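Sorting and folding T-shirts without an ironing board

Filed under: Laundry. Last updated October 3, 2021

Most of the creases in a cotton T-shirt are put there between the machine and the drawer. This page covers getting shirts from the line or the dryer into a drawer in a fit state to wear. Washing temperatures and stains have their own pages.

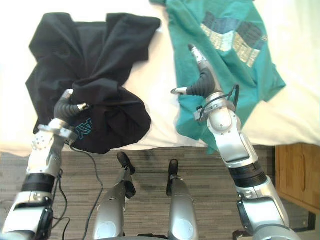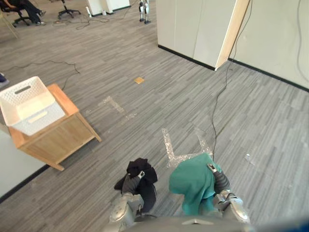
Sort before you fold. It is tempting to pick up the first shirt, fold it, and go on to the next, but you end up with one mixed pile that has to be taken apart again at the drawer. Make a pile for each person, or for each drawer if you live alone, and only then start folding. Dark and mid colours can be folded together without any trouble once they are clean, so a black T-shirt and a teal one can go side by side on the bed and be dealt with as a pair. A white cover is good to work on as you can see the outline of a dark shirt against it and find the sleeves quickly. Have the basket on a low table or stand near the bed, so you are not bending down to the carpet for every item. A plastic one with holes in the sides and a handle slot at the end is easy to carry and easy to wipe out.

What to work on

A made bed is the best surface in most homes. It is wide, it is soft enough that prints don't get scuffed, and you can leave things on it while you answer the door. Pull the cover tight first. If the bed is low, kneel or sit on the edge, or move to a table with a clean towel over it. I fold at the kitchen table in winter as our bedroom is cold, and the results are the same.

Keep the work towards the middle. Shirts near the side slide, and a sleeve that hangs over will drag the rest with it.

Opening out a crumpled shirt

A shirt that has been twisted up in the wash usually has a knot somewhere in the middle, with the hem on one side and the sleeves pulled in. Don't tug at the sleeves. Find the two shoulder seams, take one in each hand and lift. The weight of the cloth does most of the untangling. Give it two firm shakes, away from your face, and lay it down front side to the bed.

Then smooth it with flat hands from the collar to the hem, and out along each sleeve. Fingertips leave little ridges in thin jersey. If the side seams have twisted round to the front, which cheaper shirts do after a few washes, let them. Line up the shoulders and the hem and ignore the seams.

The basic fold

Shirt face down, collar away from you.

Fold the right side in to the middle of the collar, then turn the sleeve back so it lies along the folded edge. Do the same on the left. Bring the hem up to a little short of the collar. Fold in half again, or in thirds if your drawers are shallow. Turn it over.

If you file your shirts upright in the drawer, do the last fold in thirds and check that it stands by itself. If it flops over, it was folded too loosely.

Printed shirts

Large prints are what suffer most. The rubbery kind cracks along a fold line if the shirt is always folded in the same place, and two prints pressed face to face in a warm cupboard can stick. There are three things to do about it:

Let the shirt cool fully before folding. Straight out of the dryer the print is soft.

Move the fold line now and then. In half one week, in thirds the next.

Keep the print on the outside of the finished fold, with the plain back of the next shirt against it.

Never iron over a print. Turn the shirt inside out and use a low setting, or hang it in the bathroom while someone has a shower.

Small lettering near the hem or on the sleeve is not worth worrying about. Fold as normal.

Is it dry?

Check the collar, the armpits and the bottom hem. These are thicker than the rest and stay damp longest. Press the cloth against the inside of your wrist. If it feels cool there, hang it over a chair back for another hour. One damp shirt in the middle of a pile will make the whole drawer smell by the end of the week.

Baskets

I had a Mondholm wicker basket for years and gave it up because the ends of the canes caught on knitted things. Plastic is better for clothes. Whichever you use, empty it completely every time – socks collect in the bottom and go round again. A basket left overhanging the edge of a table is easily knocked off, so push it well on before you load it.

Don't use the same basket for dirty and clean. If you only have room for one, line it with a pillowcase for the dirty washing and put the pillowcase in the machine with the load.

Folding boards

Readers ask about these. I tried the Wiltura one in May. It gives a very even fold and children like using it, but it is slower than folding by hand once you have the knack, and it is too wide for our drawers. If you have open shelves where the piles are on show, it may suit you. A piece of stiff card cut to the width of your drawer does the same job. Lay it on the back of the shirt below the collar, fold the sides over it, and slide it out before the last fold.

Putting away

Carry the piles flat on your forearm with the other hand on top. Put clean shirts at the back of the drawer, or at the bottom of the pile, so that the same 2 favourites don't get all the wear. Leave enough space in the drawer to get a flat hand in. When you can't, it is time to take some shirts out.

Old cotton T-shirts make good dusters. Cut off the seams and any printed part, as the print doesn't absorb anything and can mark a polished surface.

From readers

Irfan Saragih writes that he folds everything on the landing floor on a clean sheet, then gathers up the corners if he has to stop halfway. It works, though you get the creases back if you leave it bundled overnight.

Tonantzin Beltrán hangs her T-shirts on the line by the hem, upside down, and says the peg marks are hidden once the shirt is tucked in. I do the same, with the pegs at the side seams where the cloth is stronger.

See also: Drying indoors in winter. Pairing socks. Storing jumpers.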